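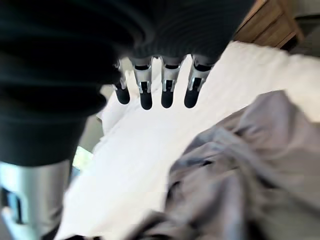
The handicap is fair enough in a breeze but it falls apart once the wind drops, according to one reply to the club survey, and several other helms at Puvuvport made the same point in different words. We took it as the starting question for this part of the study.

4.2 Light wind and corrected times

The Stoster series is sailed on a short course inside the harbour wall, with mixed classes starting together. Finishing times are corrected using a single number for each boat, fixed in spring and left alone until the end of the season. We had 791 finishes to work with. Of these, 378 came from races in which the mean wind at the harbour mast was below six knots, and these are treated here as light wind finishes. Races shortened after the first lap were left out, as the elapsed times could not be compared with the rest.

The heavier cruising boats lost ground in the light wind group. Their corrected times moved further back from the race median, and the gap was wider when the tide was running against the fleet on the beat. The lighter dinghies gained by a smaller amount. The Bretard, a narrow keelboat with a tall rig, hardly changed between the two groups.

Figure 2. Four fingers pointing down from beneath a dark ribbed sleeve.

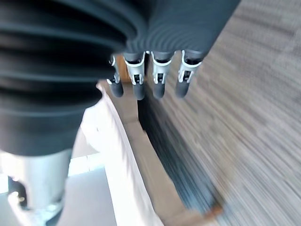
Tide explains part of the difference but does not remove it. When only the 39 races started within an hour of slack water were kept, the order of the classes stayed the same, though the spread between them was smaller. We also tried the Tomaszewski correction, which gives each boat a second number for use in light wind. It brought the cruising boats closer to the median in most races. In August it made their results slightly worse, probably owing to the sea breeze filling in late on the last leg.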